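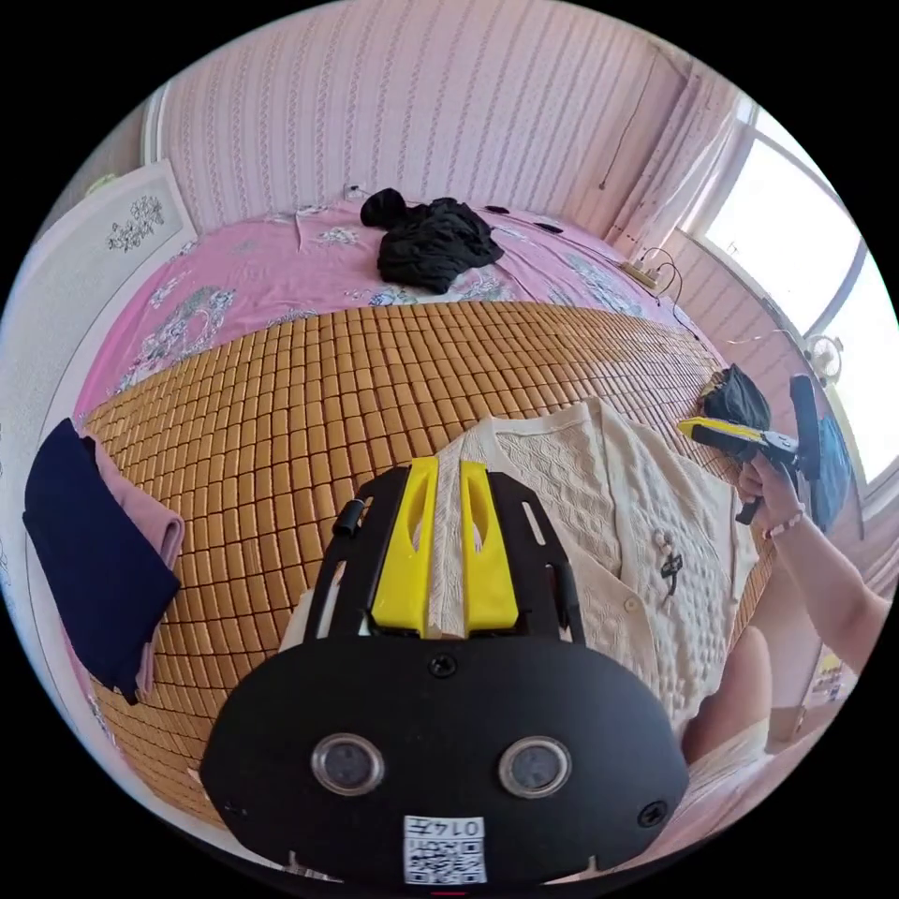 대자리 위에 펼쳐 놓은 크림색 꽈배기 니트 가디건

니트 가디건 개는 법 좀 봐주세요 (걸기파 분들도 환영)
작성자: 보풀마왕 | 2020년 2월 6일 | 조회 1,135

옷장 정리 시작했는데 두꺼운 니트에서 딱 막혔어요. 꽈배기랑 방울무늬가 같이 들어간 가디건이라 접으면 부피가 어마어마합니다 ㅠㅠ 반으로 접고 또 반으로 접으면 서랍이 안 닫히고, 돌돌 말면 무늬가 눌려서 다음에 꺼낼 때 앞섶이 울어요. 단추 쪽에는 작은 브로치 같은 핀도 하나 달려 있어서 그쪽을 안으로 넣어야 할지 밖으로 빼야 할지도 모르겠고요.

지금 하는 순서는 이래요. 일단 침대에 쫙 펴고, 앞섶부터 손으로 쓸어서 맞추고, 양쪽 소매를 뒤로 넘기고, 밑단을 가슴까지 올립니다. 남색 옷이랑 분홍 천은 개는 데 금방인데 이 가디건만 붙잡고 한참을 씨름하네요. 서랍은 플리노센 깊은 거 쓰고 있어요. 혹시 더 납작하게 접는 분 계신가요?

댓글

단추구멍
앞섶 단추 다 잠그고 접으시나요? 저는 맨 위, 가운데, 맨 아래만 잠가요. 다 잠그면 단추 사이가 벌어지면서 오히려 주름이 잡히더라고요. 그리고 핀은 무조건 빼세요. 저 예전에 달아 놓은 채로 넣었다가 옆에 있던 스웨터 올이 쭉 나갔어요. 진짜 눈물 났음.

옷걸이60개
전 반대요. 가디건은 걸어야죠. 저는 스툭덴에서 나온 어깨 두툼한 옷걸이를 60개 사서 겨울옷은 싹 다 걸어요. 아침에 꺼내 입기도 편하고 접은 자국도 없고. 서랍에 꾸역꾸역 넣는 게 더 옷 망가지는 길 같은데요.

서랍속양말
윗분... 꽈배기 니트를 거시면 한 철 지나서 원피스 됩니다 ㅋㅋㅋ 저 어깨 뿔 난 니트 두 벌 버렸어요. 두툼한 옷걸이고 뭐고 무게를 못 이겨요.

옷걸이60개
걸어도 요령이 있어요. 세로로 반 접어서 겨드랑이 쪽에 옷걸이 고리를 놓고 몸통이랑 소매를 각각 어깨 위로 넘기는 방식이요. 이러면 안 늘어나요. 해 보고 말씀하시는 건지.

서랍속양말
해 봤어요. 제 건 옷걸이 닿은 자리에 가로줄이 생기던데요. 얇은 니트면 몰라도 방울무늬는 그 자리가 납작해져요.

느린빨래
싸우지들 마시고 ㅎㅎ 저는 바닥이 더 신경 쓰여요. 대자리 위에서 니트를 끌면 조각 사이에 실이 걸리지 않나요? 저는 대자리에 앉았다가 양말 올 나간 적이 있어서 니트는 꼭 이불 위에서만 만져요.

보풀마왕 (글쓴이)
오 댓글 많이 달렸네요, 감사합니다! 느린빨래님, 저는 한 번도 걸린 적은 없어요. 끌지 않고 들어서 옮기는 편이라 그런 것 같기도 하고요. 딱딱하고 평평해서 이불 위보다 선 맞추기는 훨씬 좋아요. 이불 위에서는 펴 놓으면 가운데가 꺼져서 접는 선이 자꾸 비뚤어지거든요.

밑단 이야기도 좀 하자면, 고무단이 몸통보다 좁아서 올려 접을 때 양옆이 삐죽 나와요. 그래서 저는 접기 전에
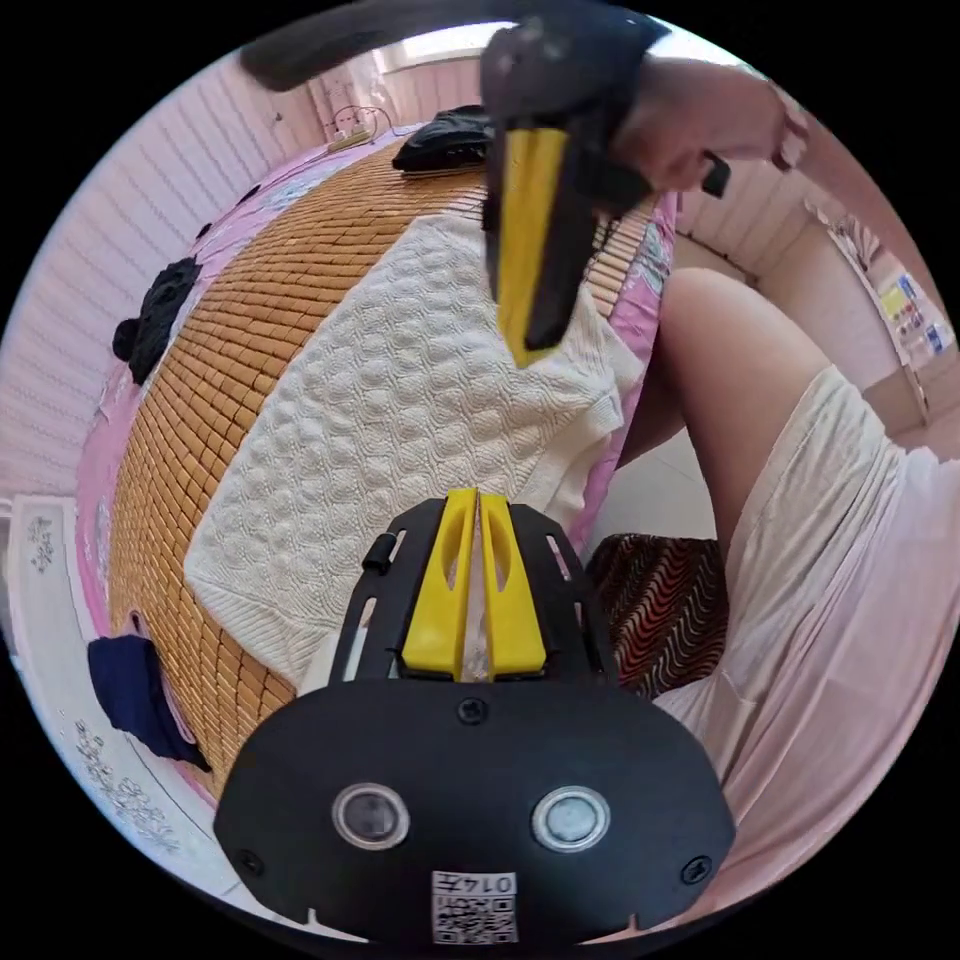

고무단이랑 소매부터 반듯하게 펴고, 무늬 골이 세로로 나란해지게 손바닥으로 살살 눌러 줘요. 당기면 안 되고 누르기만요. 그런데 여기까지는 예쁜데 소매만 넘기면 한가운데가 불룩해집니다. 소매가 두 겹으로 포개지는 자리가 문제인 것 같아요. 검은 옷은 개어 놓으면 얌전한데 얘는 왜 이럴까요.

단추구멍
아 소매를 겹치시는구나! 그거 겹치지 말고 일자로 내려 보세요. 왼쪽 소매는 왼쪽 몸통 위로, 오른쪽 소매는 오른쪽 몸통 위로 11자로 쭉이요. 그다음 세로로 접지 말고 밑에서부터 세 번에 나눠 올리면 두께가 고르게 나와요. 너비가 좀 넓어지니까 서랍 폭은 재 보시고요.

종이상자
서랍 폭 얘기 나와서 말인데 플리노센 깊은 서랍은 니트에 별로예요. 깊으니까 자꾸 쌓게 되고 맨 밑에 있는 게 눌리죠. 저는 불로우 납작한 상자로 바꾸고 한 상자에 니트 2벌만 넣어요. 침대 밑으로 쏙 들어가고요.

느린빨래
2벌이요? 그럼 상자가 몇 개나 필요한 거예요 ㅋㅋ 저희 집 침대 밑은 이미 만석입니다.

종이상자
니트가 많으면 줄이셔야죠... 저는 9월에 꺼낼 때 안 입을 것부터 골라내요. 입는 것만 남기면 상자 안 모자라요.

서랍속양말
그건 좀 너무하시네요. 개는 법 물어보신 글인데 버리라는 얘기로 가는 건 ㅠ

옷걸이60개
저도 이건 양말님한테 한 표. 그래도 전 계속 겁니다.

보풀마왕 (글쓴이)
ㅋㅋㅋㅋ 버릴 생각은 없어요, 제일 자주 입는 옷이라서요. 단추구멍님 방법대로 11자로 내려서 방금 접어 봤는데 가운데 불룩한 게 확 줄었어요!! 대신 폭이 넓어져서 서랍 안쪽 폭을 재 보니 59센티네요. 옆에 남색 옷 세워 넣으면 딱 찰 것 같아요. 핀은 빼서 따로 두려고요.

단추구멍
오 다행이에요. 59면 넉넉하죠. 사이에 얇은 종이 한 장 끼우면 방울무늬끼리 안 엉켜요. 전 시 습자지 쓰는데 아무 종이나 괜찮아요. 인쇄된 것만 피하시고요.

느린빨래
종이는 생각 못 했네요, 저도 해 볼게요. 혹시 모자 달린 니트는 어떻게 접으세요? 모자를 안으로 넣으면 목이 늘어나고 밖으로 빼면 모양이 안 나와요.

단추구멍
모자는 등 쪽으로 납작하게 펴서 눕힌 다음에 소매를 내리세요. 끈 있으면 모자 안으로 넣고요.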